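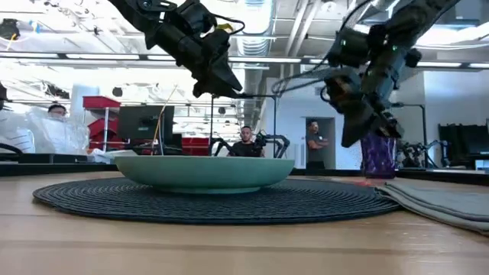 I have gone off soup in deep bowls and I want to know if it's just me. Every winter I make the same leek and barley thing in the same big pot, and every winter I burn my tongue on the first spoonful and then find the bottom third has gone claggy by the time I get there. A wide, shallow bowl like the mint green one on the grey placemat suits it so much better! It cools at the edges, you get a bit of everything on the spoon, and there's a flat rim to rest your bread on. My other half says a shallow bowl is for pasta and that soup in it is "restaurant nonsense". Who's right?

Posted in November by leekandbarley
Print this thread | E-mail to a friend

REPLIES

potwatcher84:
Your other half, sorry. Soup wants to be hot. I grew up in a house where the windows froze on the inside and if you'd served my mum her broth in something that flat she'd have sent it back for reheating. Deep bowl, warmed in the oven first, lid on the pot until you're sat down.

hobnob_harry:
Depends on the soup, surely? Tomato in a mug. Broth with noodles in something deep. Anything with barley or lentils can go wide because it's practically a stew anyway. I wouldn't put a thin consommé in a shallow one, it'd be round your ankles by the time you'd got from the kitchen to the table.

leekandbarley:
@hobnob_harry that is a fair point about the carrying. I do ladle at the table, so it doesn't come up.

@potwatcher84 how long do you warm yours for? I've tried it and I either forget them and they come out like branding irons or they're stone cold again in a minute.

potwatcher84:
Nine minutes on the lowest shelf while the bread's in. Tea towel to pick them up. And check they're oven safe, I lost two from a Tedura set that I hadn't read the bottom of.

marrowfat:
Can I put in a word for thinner barley? I think half of the claggy problem is the barley and the bowl is getting the blame. It carries on drinking after you turn the heat off. I boil mine separately and add it at the end, 30 g a head, and the soup stays loose until the next day. Leeks go in late as well, or they turn to string.

leekandbarley:
Ooh. I've been chucking the whole lot in at the start with 600 ml of stock and topping it up as it goes. Might explain a few things.

hobnob_harry:
600 ml for how many people?? That's a starter in our house.

leekandbarley:
Two of us, with bread! And then cheese. We don't go hungry.
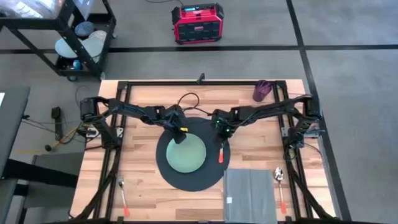
Right, the other half of my question, which I forgot to ask because I got cross about bowls. What do you do for a second course after soup on a night when it's the main event? I never know if I should clear everything or just put a plate down in the same spot and carry on. Lately I've left the big round placemat out on the wooden table and swapped the bowl for a plate, and I've given up on matching cutlery altogether — the ones with a red-orange handle like that get used for everything, pudding included. It's cheerful and I can find them in the drawer. The course itself is usually cold ham or a bit of smoked fish with beetroot, something that can sit there while people finish their bread.

marrowfat:
Cheese on toast. Always cheese on toast. Under the grill while they're still slurping.

potwatcher84:
Clear the lot. I can't relax with crumbs. Though I'm with you on coloured handles, my good plain ones all look the same and I never know which is the dessert size.

hobnob_harry:
If the soup's done properly there isn't a second course, there's a second bowl.

marrowfat:
A second 300 ml, you mean, the way she makes it!

leekandbarley:
Rude. Doing the barley separately tonight, will report back.

READER COMMENTS

oltness_kitchen: Shallow for me, every time. My gran had a huge tureen by Huet and flat soup plates and she wasn't a restaurant.

quietspoon: Has anyone tried the leek tops in the stock? I strain them out before the potato goes in.

marrowfat: @quietspoon yes, wash them twice though, mine are always full of grit.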